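Keeping Whites White, and Blacks Black, Without Two Separate Lives

I grew up in a house where laundry took up a whole day, and my mother sorted it into piles so tall that the cat slept on them. I don't have that kind of time now and I expect you don't either, but I've held on to a few of her habits (and dropped the ones that involved boiling things on the stove).

Start with the whites. Dinginess is mostly old detergent that never got rinsed out, so before you buy any brightener, try using less soap. Two tablespoons of liquid does a normal load in my machine. Give towels and napkins plenty of room to move, skip the fabric softener altogether, and run an extra rinse every now and then. I do mine in September when the windows are still open and the whole lot can go out on the line — sunshine is the best bleach I know, and I have never once had to pay for it!
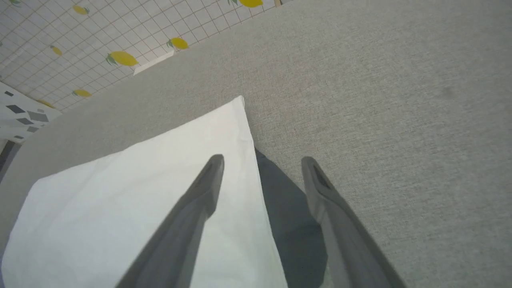
How do I get the yellow out of old white cotton?

Soak it overnight in warm water with a scoop of oxygen bleach, then wash it as usual and look it over before it goes near the dryer. Heat sets whatever is left. If there's still a yellow cast, soak it again. Chlorine bleach can make sweat stains worse, so I leave that bottle under the sink.

Now, the troublemakers, which are the clothes that are both colors at once. Baseball shirts, striped pajamas, the good blouse with the dark collar. Wash them cold, inside out, on the shortest cycle that will get them clean, and take them out the minute the machine stops.
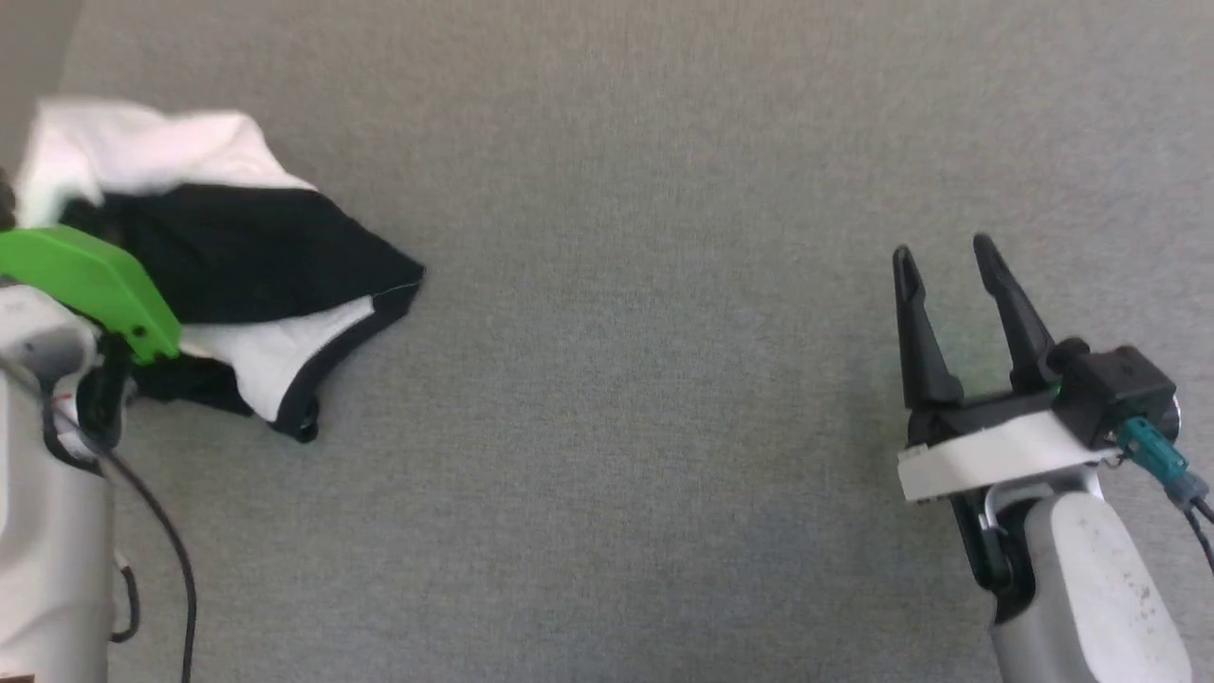 Sitting wet in a heap is when dark dye creeps into the light part, and I learned that with a shirt I was very fond of. If you do get a gray shadow along a seam, don't dry it. Put it straight back into cold water with a color catcher sheet and a little detergent, and change the water when it turns murky.

My neighbor Eliécer Escobar swears by vinegar in the rinse for keeping black cotton dark. I've tried it, and it does seem to help with the chalky look, though I wouldn't promise you it locks in any dye. A half cup is enough. Never pour it in with bleach of any kind, please.

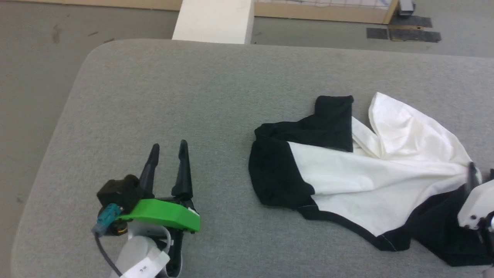 Folding is the last thing, and it's where I get lazy, I'll admit. For long sleeves, lay the shirt face down, smooth it out with your palms, bring each side in toward the middle with the sleeve doubled back on itself, and then fold up from the hem in 3 easy turns. Knits keep better folded than hung, especially the heavy ones that grow shoulder bumps. And do let everything cool off from the dryer before you stack it, or you'll press in creases that will still be there at breakfast.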